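Home | Contents | Previous chapter | Next chapter | Glossary
Print this page | E-mail this page
Last updated: December 23, 2024

Chapter 7
Surfaces That Look Clean

Most advice about cleaning a kitchen table comes from people who have something to sell. A spray bottle promises a surface "free of germs." A magazine promises a spotless room before the coffee is ready. Students usually arrive at this chapter believing some of it, and the first job is to ask what such promises mean and how anyone would check them.

Take the word "clean" itself. In the Bridska course notes, which many schools still use, a table is clean when "no soil is visible under normal light." That sounds firm until you try to apply it. Normal light for whom? A dull ceiling lamp hides a good deal that a window shows. A dark, busy surface hides more than a pale one, and a person who wiped the table an hour ago tends to see the table they meant to leave behind.

The Dahlgren handbook takes a different line and tells the reader to wipe every eating surface after each use, whatever it looks like. This is safer advice, but it skips a question. A damp cloth picks up some dirt and pushes the rest along. If the cloth has already done the stove and the sink, it may be adding more than it removes. We will come back to cloths in Section 7.3, where the claims made for microfiber get a longer look than they usually receive.

Then there are the numbers. A flyer from Unemora, handed out with a sample pack, stated that its cleaner had been tested on 4000 tables. It did not say what the tables were made of, who did the wiping, or what counted as a pass. A rival flyer from Kollenov claimed 500 homes and a drying time of 20 seconds. Neither figure tells you much. A large number with no method behind it is decoration, and you should get into the habit of asking for the method first.

Printed tabletops deserve special mention. Flowers, leaves and small scattered shapes are popular for family kitchens, and they are often said to be "easy to keep nice." Perhaps they are. It is also possible that the eye, busy with the print, stops looking for crumbs and specks. Before accepting either view, look at a real surface and separate what belongs to the pattern from what does not.

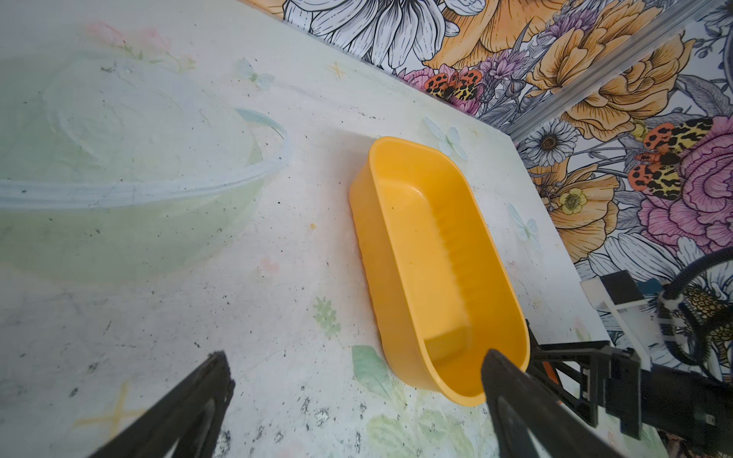 Figure 7.1. Yellow tray and pale-green bowl on a printed white tabletop. Note the dark specks among the pastel flowers and butterflies.

The specks in Figure 7.1 are easy enough to find once you have been told to look. What they are is another matter. Grime, crumbs, and wear in the surface can look alike from a short distance, and a photograph will not settle it. A fingertip or a damp white cloth might. Notice too that a tray and a bowl cover part of the table, so any judgment about the whole surface would be a guess - a common one in home inspections.

In this chapter you will compare three ways of checking a tabletop: by eye, by touch, and by wiping with a white cloth. Clear the table before each check, and write down what you find before you reach for any cleaner.

7.1 Checking by Eye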